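Home Notebook Protocols Datasets Wiki Search Log in

Notebook / Fellen group / Handheld collection
December, late morning
3 comments

Slow start today, but a nice one once we got going. We are still on the bin task for the Roverard set, and I spent the first part of the session rereading what I wrote last time, which was mostly complaints about my own wrists. (They are better, thank you.) The running total stood at 472 kept episodes when I sat down. I would love to see 3577 before we hand anything over to training, though I know that is a long road and I promised everyone I would stop saying the number out loud.

I did 8 warm-up runs and threw them all away, as usual. My first few are always too quick, and the fingers snap shut in a way I wouldn't want any policy to learn from me. After that I settled down, and I do think the trick of breathing out while closing helps, silly as it sounds. Somebody please try it and tell me if I'm imagining things.

We kept to the big pale bin on the blue mat, with a grippe in each hand (gripper! leaving the typo in, my nose is running too), and the tissue box left at the far corner. I'd like the policy to get used to a table with other things on it and a room with plenty going on behind.
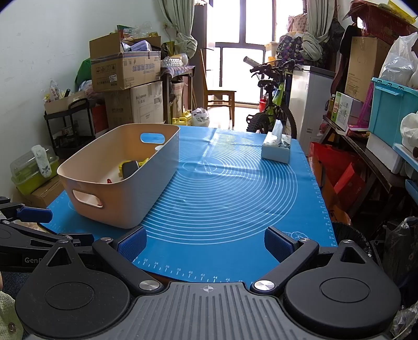
Do we need to throw out an episode when the grasp slips and we have to try again?

Keep it, as long as the second try is calm and the object ends up where it should. Tag it "retry" in the log so the Brillitz script can count those separately. Drops onto the floor still get tossed.

Two things I want to remember. First, the glare: with the sun coming in, the far half of the mat gets shiny streaks, and I'm curious whether tracking minds. I'll compare against an evening batch before fussing with the curtains. Second, reaching down inside a bin this deep puts my elbows up high, and I can feel myself rushing the last bit of the lift. Short breaks every 5 episodes from now on, and I mean it this time.

Tôn build is still the old one on my laptop. Update before the next session, then recheck the finger width calibration on both sides.

Share 2 | Comments 3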